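Priedītis: two arms and a toolbox
Gallery, posted December 1, 2024

Priedītis is a two-arm robot we are putting together in the shared workshop at Trulik. Each arm ends in a gripper with two fingers. The job we set for it is handling ordinary hand tools: take one out of its place in a molded case, hold it firmly, put it back. The case was bought at a hardware store and we have changed nothing in it. The build started with a pile of parts and a budget of 600 euros for everything except the arms, which came secondhand.

The control program is Floltix, running on a laptop next to the table. The joint brackets were cut by Hutico from our drawings. Click through to the parts list if you want the screw sizes and the wiring.

1. Screwdriver in the gripper

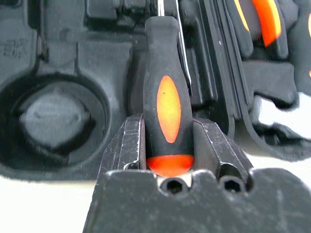 Photo: Priedītis build, Trulik workshop

The screwdriver is held upright by its handle, at the orange band, with the tray of the case behind it. The fingers are metal and pretty scratched up. We have a set of rubber pads for them but they are not glued on yet, and we want to see how far bare metal goes first. A rubbery handle gives the fingers something to bite on. The pliers are harder, and the tape measure is the worst of the lot.

Gripping force is set in Floltix on a scale that goes up to 30. We use 13 for screwdrivers. At 10 the handle turns between the fingers if the shaft touches anything on the way up. Higher values work too, but then the motor gets warm and the release is slow. These settings are for our grippers and will not carry over to others, so start low.

The small camera at the wrist was added in September. Before that we only had the view from higher up, and a tool handle could slip a finger's width without showing. With the wrist view the program can check the grip before the arm lifts. Focus is fixed, so the distance from lens to fingertips matters. Measure it with the fingers closed and write it on the mount.

One thing to copy if you build the same: put the palm screws where you can reach them with a hex key from above. Ours had to be moved once, and that meant taking the whole gripper off.

2. The table with both arms
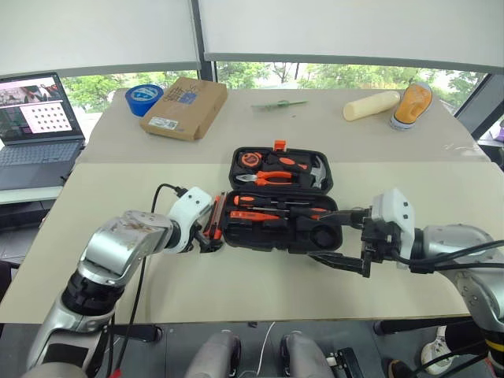

One reader asks whether a single arm would be enough for a box like that one, and says the second arm on their own build mostly gets in the way. They add that they ended up clamping the case to the table and using the spare arm for parts.

A clamp would do for the screwdrivers. Our plan has one arm steady the case while the other pulls, and the tighter pockets need that – the hammer most of all. It also lets us pass a tool from one side to the other, which we have working for the short ones only. The two arms share a stretch in the middle where either could hit the other, and Floltix simply lets one in at a time. It is slow but we have had no collisions since.

Cables are the part of the build we are least happy with. They need enough slack for the arm to reach across, and slack cable finds its way under things. The next version gets clips at each joint and a longer lead on the left.

Still to do: rubber pads, cable clips, a proper stop button on the near side of the table, and closing the lid of the case with both grippers. The lid has not been tried yet. Drawings for the brackets are in the downloads folder, including the older set with the mistake in the wrist plate, marked as such.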